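Section 4: Recording and checking two-arm demonstrations

This part of the guide takes you from a bench that is built and powered to a set of demonstrations that Revosard can learn from. If you have skipped ahead (and we do understand the temptation!), please go back and finish the joint zeroing in Section 3 first, as nothing below will make up for arms that disagree with each other on where the table is.

The method we use is simple enough to say in a sentence or two. A person guides both arms through a task while Revosard writes down the joint positions and the camera views, and a policy is then trained to produce the same sort of movement by itself. The two arms are recorded as one system with a single clock. We tried training each arm separately in the early days of the Clovgate study, and the arms were polite but hopeless partners – each one waited for the other, and bags were rarely lifted at all.

4.1 Before you start

You will need the two follower arms, the operator station, the control computer and whatever objects your task calls for. Set aside a whole morning for your first session. Later ones go faster, but the first always seems to turn up a loose plug.

1. Switch on the control computer and wait for the Revosard start page before you power the arms.

2. Power the left arm, then the right. Each will stiffen as it takes its own weight.

3. Open the Session page and choose New task. Type a short task name in plain words, such as "lift bag into basket". Names are used as the instruction given to the policy, so please write them as you would say them to a colleague.

4. Set the episode length to 15 seconds for a first attempt. You can lengthen it later if your operators feel rushed.

5. Move each gripper from fully open to fully closed and back again, watching the two bars on the Session page. Both bars should travel the whole way.

Caution: Keep hands and sleeves out of the workspace whenever the arms are powered. They are light, but the elbows swing outwards further than most people expect, and the grippers can give a nasty pinch.

Note: Run each arm through its full reach once and watch the cables as it goes. A cable that pulls tight at the end of a movement will sooner or later work its connector loose, and the fault tends to show up as a gripper that stops answering halfway through an episode. Leave a generous arch at the wrist and a loop at the elbow.

4.2 Setting out the table

It's tempting to clear everything away except the object you care about. We would gently suggest you don't. In the Clovgate study, policies trained on a bare table did well on a bare table and became very muddled as soon as somebody put a cloth down. A few ordinary household things, left where the arms can reach past them, make the recordings more useful.

1. Place the main object where both grippers can reach it without the wrists touching.

2. Put the other items around it. A clothes rack, a basket and a bit of crumpled cloth are all good choices, being different in shape and in how they catch the light.

3. Bring both grippers to the starting pose over the main object and look at the picture from the fixed camera. You want to see the fingertips of both arms and as much of the object as possible.

4. Press Save pose. Revosard will return to it at the start of every episode.

Clear plastic bags deserve a special word. They are among the harder things you can ask a pair of arms to handle, as the film shows whatever is behind it and changes shape at the slightest touch. Have the two grippers come in facing each other across the opening edge, and close them gently, one shortly after the other. 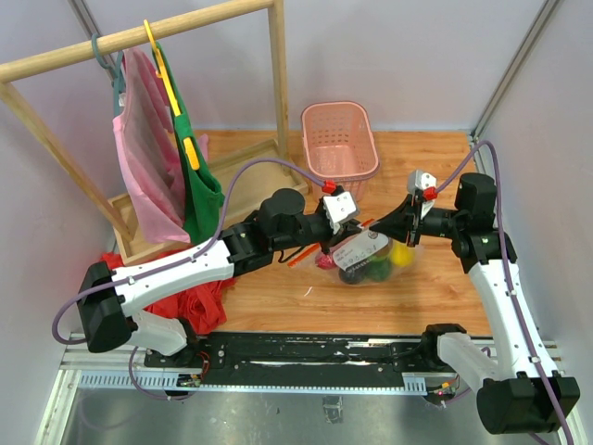 Should I put the bag in exactly the same place for every episode?

Move it a little each time. A hand's width in any direction is plenty, with a small turn now and then, so that the policy learns to look for the bag and doesn't simply repeat one movement from memory.

4.3 Recording

1. Press Ready. The arms go to the saved pose and a soft tone sounds.

2. Carry out the task at a calm, steady pace. Try not to pause in mid-air while you think, as the policy will faithfully learn to pause there too.

3. Press Keep if the episode went well, or Discard if it didn't. If you fumbled and then recovered neatly, keep it and tick the Recovery box – these episodes are well worth having.

4. Reset the objects by hand, with the arms on Hold, and go again.

Aim for 120 kept episodes before your first training run. The policy reported in our Clovgate notes was trained on 379, and we saw steady gains all the way up to that number. The separate Hà set, which mixes cloth and bag tasks, runs to 1,000 episodes, but you certainly don't need that many to find out whether your bench is working.

Caution: Do not change the saved pose or nudge the fixed camera partway through a set. If either has moved, close the set and begin a new one. Mixed sets will train without any warning and give poor results, and the cause is miserable to track down afterwards.

4.4 Checking what you have recorded

1. Open the Review page and play back the first and last episodes of the set side by side. The fixed parts of the bench should line up.

2. Look at the gripper traces. Closing should appear as a smooth slope on each arm. A sharp step usually means the operator squeezed too quickly.

3. Sort the episodes by duration and watch the longest few. Long ones often hide a dropped object or an operator who lost their place.

4. Export the set in Warkico format and keep a copy somewhere other than the control computer.

Note: If the two arms drift out of time with each other during playback, close Revosard, restart the control computer and play the episode again. Should the drift still be there, the fault is in the recording and the episode must be discarded. Record one short test episode before carrying on with the set.

When the export has finished, set both arms to Rest and wait for them to fold down fully before you turn off the power. Training is covered in Section 5.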